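Kalness Shared Laundry Pilot
Progress report, second period
Prepared by Hernán Usuga

What we said we would do

The grant pays for one thing: to find out if a shared laundry service for small guesthouses in Kalness saves water compared with each place washing its own towels, sheets and kitchen cloths. The application said it would, and gave a figure. I did not write the application and I have never been comfortable with the figure. This report covers the stretch up to the end of April, and I have tried to keep what we measured apart from what people hoped.

Where things stand

The service is running. We have 9 guesthouses signed up and all of them have sent laundry at least once. Of those, three send everything they have, every week. The rest send sheets and keep washing towels and cloths at home, which makes their numbers hard to read. If a place sends us half its wash and goes on running its own machine half full, its meter will barely move, and ours will go up. On paper that would count as a success for the shared service, since our water per load looks very good. I don't think it should count as one.

Water readings

We read 655 loads off the main machine log during the period. Water per load is lower than for the home machines we tested at the start. I would not lean on this much. The home machines were tested at Harkitz, the oldest house in the group, and its machine was replaced shortly afterward. The starting point we are comparing ourselves to no longer exists. I asked for the new machine to be tested on the same terms. That has been done for sheets only, and the gap there is much smaller than the one quoted in our first report. I would ask you not to repeat the first report's number in public until we have the rest.

Two of the house meters were also out of use for part of the period. Sillik had a leak under the yard and the reading from those weeks is useless. Chambi simply forgot to write its readings down and offered to fill them in from memory. I said no.

Trips and fuel

The application did not mention fuel at all. The van goes out twice a week and comes back once with very little in it. I started keeping a fuel log in the second month, which means the first month is missing and can't be recovered. My own feeling is that the midweek run should be dropped. The guesthouses say they need it. When I looked at what they sent midweek, it was mostly cloths and a few bath mats, and I have told them so. They were not pleased, but the run is under review and I expect to have a decision before the next report.

Soap and wear

We moved to a cold wash for everything but kitchen items. The supplier told us there would be no difference in how clean things came out. Guesthouse owners were less sure, and Chambi sent back two bags of pillowcases with a note. I washed one bag again cold and one warm, and gave them back without saying which was which. They rejected the warm one. I report this because it was the most useful test we ran, and also because one test with two bags proves very little.

Wear is a different matter. Colored kitchen cloths are fading faster than white ones, and hems are going on the cheaper towels. We can't say if this is our machine or just poor cloth. The houses bought in different years from different shops and kept no receipts. To settle it we would need to buy one batch, split it, and wash half at home and half with us. I have put this in the plan below.
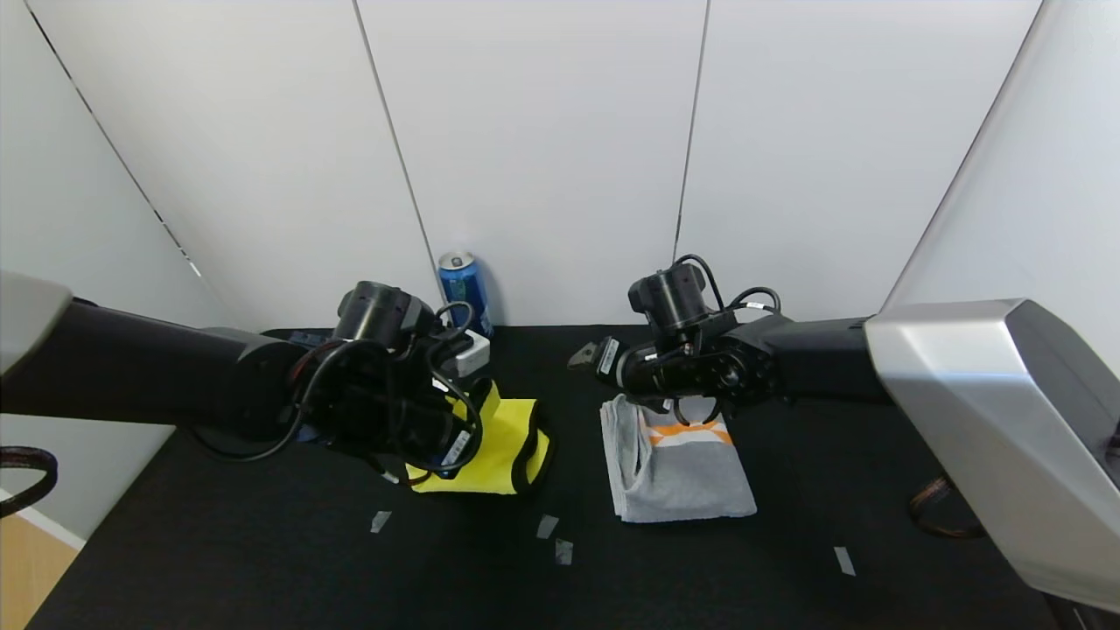
Bright yellow cloth with black trim on a black tabletop.

Money

Spending is under budget, but please don't read this as thrift. We are under because the second sorting table has not been bought and because the part-time driver left and was not replaced for several weeks, during which I drove. My hours for that are not charged to the grant. If they were, we would be slightly over.

Fees from the guesthouses cover soap and part of the power bill. They do not cover wages. The application said the service would pay for itself by the end of the second year. With nine houses at the present fee, it won't. It might with more houses, or with a higher fee, and I have seen no sign that anyone in Kalness would accept the higher fee.

Plan for the next period

Finish the home machine test at Harkitz, towels and kitchen cloths included.
Buy one batch of cloths and run the split wear test.
Get full meter readings from all houses, written down on the day.
Decide on the midweek run.
Ask the six part-time houses to send everything for one month - free of charge if need be - so that we have at least one clean comparison.

The last item matters most to me. Without it we will reach the end of the grant with a busy laundry and no answer to the question you paid us to look at. It will need a small change to the budget, moving the money held for the sorting table into soap and fuel. I would be grateful for a yes or no on that change before the summer guests arrive, as the houses will not agree to try anything new once they are full.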